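Wudside 2 review: a grasp planner that mostly stays out of your way

I've been putting off writing this one up, mostly because I kept changing my mind about it. Wudside 2 is the grasp planning package from Hofstetter (the same folks who did the Ruvville calibration tool I grumbled about in August), and I've now run it for 4 weeks on the arm in our little shop in Brarkbridge. Short version: I like it! I'm keeping it. But there are a couple of things that drove me up the wall.

Setup

Pretty painless. You point it at your arm description, tell it what the gripper looks like, and it goes off and builds its collision model. The one snag was the fingertips. The default shape is a plain box, and if your fingers have any kind of step or ridge on them you really want to load your own mesh, otherwise the planner thinks it has way more room than it does. The manual covers this on almost the last page, which is a funny place to put it.

Planning

It's quick. I gave it 200 saved wrist camera views overnight and by 6 in the morning they were all done, with a log I could read without a decoder ring. Each grasp comes back with a score and a little note on what it was worried about ("finger clearance low" is the one I see in my sleep). The old version just gave you a number and a shrug.

Thin stuff, though. Cables, dowels, straws, anything long and skinny with more of the same right beside it. The segmentation wants to glue neighbors together into one fat object, and then it asks for a grip that's much too wide. Turning the merge distance way down helps a lot, and I wish that were the default. Shiny surfaces make it worse, as the highlights get read as edges.

My test for this was glossy pink rods, close together, some thick and some thin, with a dark blue printed cloth behind part of them for good measure. The view I kept going back to has the fingertips on either side of a thick rod with a thinner one tucked right up against its left side.
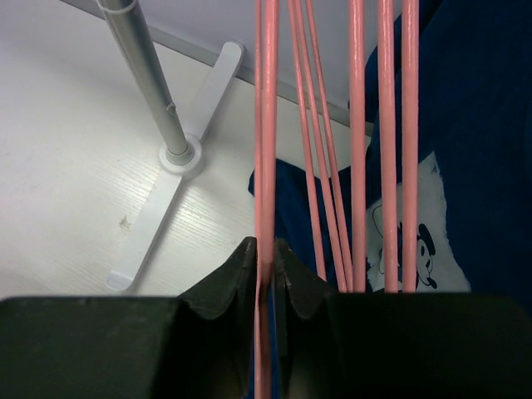 The viewer

My favorite part, and I didn't expect to say that. You can scrub through a plan next to the wrist view and click on any grasp to see the ones it threw out. The color scheme is awful (gray on slightly different gray, why?) and there's still no undo when you drag a target by accident. I've lost a good half hour of work to that, more than once.

Would I pay for it again? Yep. If you only pick up boxes, the free planner you already have is probably fine. If you deal with clutter, get it, load your own finger mesh on day one, and save your project before you touch the viewer.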